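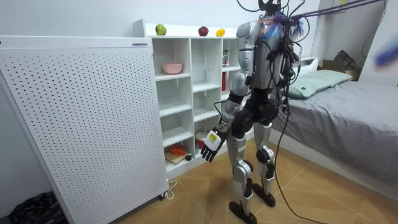

# How to read a self-driving shuttle announcement before you plan your commute around it

Every council that wants to look modern gets a driverless shuttle sooner or later. The press release goes out, the mayor stands next to something shaped like a toaster, and people on the route start asking if they can sell the second car. I'd hold on to the car.

I've followed three of these pilots now, the latest in Karnovbridge, and the method I use to judge them takes an evening. You'll need the press release, the council papers behind it and a bus timetable.

## 1. Find out who is on board

Look for the words "attendant", "operator", "steward" or "ambassador". All of them mean a paid member of staff who can stop the vehicle. In Karnovbridge the release said "fully autonomous" in its first line and "safety steward" in its last. If there's a steward, you're looking at a very slow minibus with a driver who isn't allowed to drive much.

That may well be the sensible way to run it. It does mean any claim about saving on wages should be crossed out for the length of the trial.

## 2. Get the route length and the hours

The Karnovbridge route is 2 km, station to health centre, weekdays between ten and three. Check that against when people travel. A shuttle meant to link residents to the train that doesn't run at eight in the morning links them to very little.

Then walk it. I did the whole thing in 27 minutes with a bad knee. The shuttle is timetabled at 14, with a half-hour wait if you miss one.

## 3. Look for the weather clause

It's usually in an appendix. Search the papers for "rain", "snow", "fog" and "leaves". Yes, leaves. The trial at Drondasden lost most of October to them, according to its own report, as the sensors kept treating drifts as obstacles.

If no weather limits are given, write and ask. Liv Backlund in the transport office answered me within a week, and the answer was longer than the release.

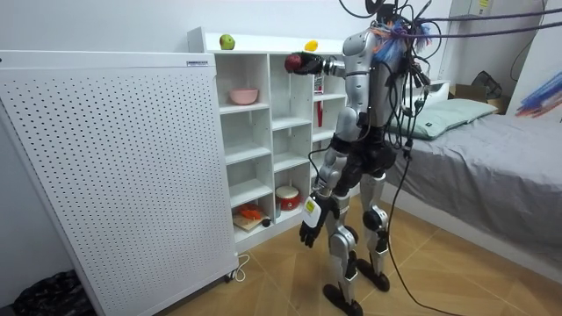 ## 4. Do the passenger sum

Supporters quote total journeys. Drondasden's was 507, which sounds fine until you divide it by days in service:

- Total journeys: 507
- Days in service: 33
- Journeys per day: a little over 15

Now find the same figure for the nearest ordinary bus. The number 330 there carries that many people before it's left the high street.

Also ask how many of those journeys were repeat trips. First-week riders are often there for the novelty, and the report won't separate them unless somebody makes it.

## 5. Ask what happens on the last day

Most pilots have an end date and no plan after it. You want to know three things:

1. Who owns the vehicle when the trial stops?
2. Who keeps the data, and can the council publish it?
3. What result would count as failure?

The third gets the worst answers. Bleddyn Samuel put it to the supplier, Plositeck, at the public meeting and was told that "all outcomes are learnings" — I wrote that down word for word. If the people paying can't say what failure looks like, expect a second phase.

## 6. Ride it anyway

Go on a wet weekday if they'll run it. Note every time the steward takes over, and where. I counted four on one trip, two of them for the same parked van. Send your notes to the council with the date and time of the journey, and keep a copy.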